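Stolotance Playbill Index

README and data card, release 4

Summary

The Stolotance Playbill Index is a set of plain text tables made from the printed programmes of amateur and semi-professional stage companies in the Gernus area. It covers plays, musicals, pantomimes and revues. Concerts without a staged element are left out, as are school productions. Each programme in the collection has one row in the main table and any number of rows in the credits table.

Release 4 holds 600 programmes from 11 companies.

Files

productions.csv: one row per programme
credits.csv: one row per credited role or job
venues.csv: one row per hall or theatre
changes.txt: corrections since the first release

All files are UTF-8, comma separated, with a header row. Fields containing a comma are quoted. Line endings are LF.

Fields in productions.csv

prog_id: permanent identifier, never reused
company_id: short code for the producing company
title_printed: title exactly as on the cover, including spelling mistakes
title_norm: title in its usual published form
kind: play, musical, panto, revue or other
venue_id: key to venues.csv
season: the starting year of the season, September to August
month_open: month of the first performance, where printed
perf_count: number of performances listed, blank if not stated
interval: yes, no or blank
price_printed: ticket or programme price as printed, as a text string

Fields in credits.csv

prog_id: key to productions.csv
line_no: order of the credit on the page
role_printed: part or job as printed
name_key: a code standing for the person
section: cast, band, crew, front of house or thanks

Names are not published. The name_key value is stable within one company but is not matched between companies, so a performer who moved from one group to another will have two keys. Users who want to study careers across companies cannot do so with this release.

Source and method

Most programmes came from the Flilgate Hall cupboard and from the Levchenko bequest, which is strong on musicals and weak on everything else. Pages were typed by hand from the originals. Text recognition was tried for release 2 and dropped, as decorative typefaces on cast lists gave too many errors. Each programme was typed once and read back by a second person against the paper copy. Differences were settled by going back to the page.

Song lists were not typed, except where a revue has no other record of its contents. Advertisements were skipped. Handwritten notes on the page, such as a late change of cast, are not treated as printed text and do not appear in role_printed.

Known problems

Cast changes announced by paper slip are recorded only when the slip survives.
The kind field is a judgement. Several plays with songs are marked as plays.
Companies that changed name keep one company_id. The old names are in changes.txt.
Flilgate Hall was rebuilt under the same name and has two venue_id values. Programmes that could belong to either building carry the later value.
perf_count includes matinees but leaves out dress rehearsals, even where seats were sold.
Two-part Christmas shows are entered as one programme if they share a cover.

Suitable uses

Counting how often a title was staged in the district, checking opening months, and looking at how cast and band sizes changed over time. The tables should not be used to estimate audience numbers.

Licence

The tables may be copied and changed with credit to the Stolotance Playbill Index. Programme artwork is not included and is not covered.

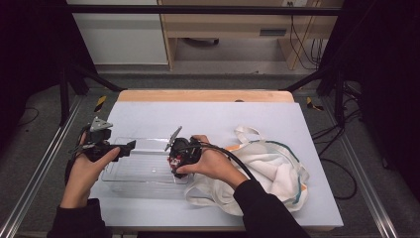 Stolotance Index Papers, Issue 4

Corrections should quote the prog_id and the field name, with a copy of the page if possible. The next release is planned for May.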